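April 6, 2023, Brirbridge workshop, big table

Present: me (Chaiwat Bunnag), Wiremu for the first half, Serena after lunch. Remo was at the Favard stand all day and reads this tomorrow.

Goal of today: continue with the computer tower task. In March we agreed to do the drives and the connectors with the same arm, and to use the second arm only when the first one is really not able. I still think this is the correct plan, but I am less sure than I was.

**Before start**

The gripper program was reset to the old speed after the update. I changed it back and saved it as profile 3 on the pendant. Please do not overwrite profile 3! If you want to try something, make a copy and put your name in the title.

I also made the zero position of the table again. It had moved a little since the last session, I think from when we pushed the table to sweep behind it. After the correction the pointed tool goes to the reference corner of the grey fixture without touching, so I am content with that.

Wiremu looked at the cables on the arm behind the case. They hang down on the table side, and when the base joint turns far they can come over the work. He wants to tie them higher. I asked him to wait until we have finished with this position, otherwise we must teach all the points again.

**Drives**

The drive in the blue caddy goes in from above, because the tower lies on its side with the open side up. This is nice for gravity but not nice for the fingers. The caddy must be straight when it meets the rails of the cage. If it is tilted, even a small amount, one corner arrives first and the force goes up very quickly. The stop limit is at 300 in the settings (I mean the number in Mathebula, which is not newtons, Rochelle has the conversion table).

What I tried:

- Grip lower on the caddy. Better control of the tilt, but the fingers come too near to the edge of the cage.
- Grip higher. More room, but the caddy can turn between the pads.
- Grip in the middle and make a short pause above the cage, so that the swing can stop. This is the one I keep for now.

Serena had the idea to approach with a small angle on purpose and then make it straight when the first corner is inside, like a person does. I wrote the movement but did not run it at full speed. It needs a better estimate of where the rails are. The camera at the wrist is useful here, but the linkages of the gripper hide a large part of the view exactly when one wants to see.

**Connector**

The small black connector near the power supply is more difficult than the drive. It is short, and one has only the ridged part to hold. For the approach I come beside the power supply and close slowly. Wide fingers are a problem in this corner: the cage is on one side, the power supply on the other, and the wires want to be everywhere.

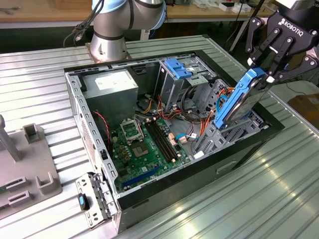
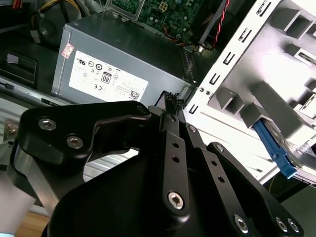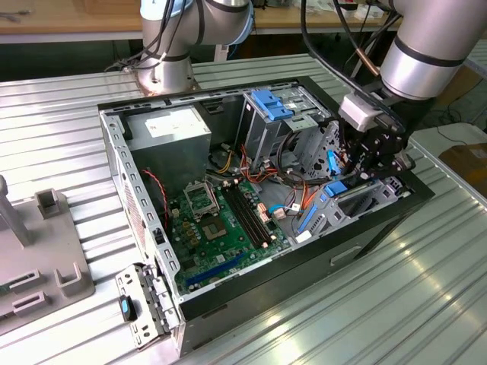 *Computer tower on its side, work in the open case with the black gripper.*

**Notes on the case**

The motherboard has no processor in it and the socket bracket is open. We leave it like this. The contacts in the socket are easy to damage, so I added a forbidden zone over the socket in the path planner. The zone is a simple box and it is bigger than necessary. Because of this the arm makes a strange detour when it comes from the left, this is normal, do not report it as a fault.

The power cables in the centre of the case are not in the model. I know. For a solid part the planner can go around, but for a bunch of yellow and red wires it has no idea. I would like to lay them always in the same way before a run, maybe with a soft tie to the frame. Rochelle says this is cheating a little. I answered that a person at a repair bench also pushes the cables away first.

**Small trouble**

Error 2111 came again, when the gripper was closing on the caddy. The manual says "communication timeout" and then nothing more. I took the plug of the gripper out and in again, and after this it was gone for the rest of the day. Wiremu thinks it is the plug, I think it is the cable where it bends at the wrist. We have one spare cable in the Eltton drawer. If the error comes back, change the cable first and write here if it helped.

**To do**

- Write the tilt correction as its own function, now it is copied in three places (my fault).
- Ask Remo if he can print narrower finger pads. The drawing is in the shared folder, he should check the bolt holes before printing.
- Make the forbidden zone smaller. Wiremu offered to do it.
- Tie the arm cables higher, only after the teaching of this position is finished.
- Rochelle: please send me the force table, I have the old version only.
- Decide if the blue latches are opened by the robot or by hand. Serena prefers by hand for the moment, and I agree with her.

The table is left as it is, with the tower in its place. Please do not move it before I have saved the last points, I will be in tomorrow after ten.

C.B.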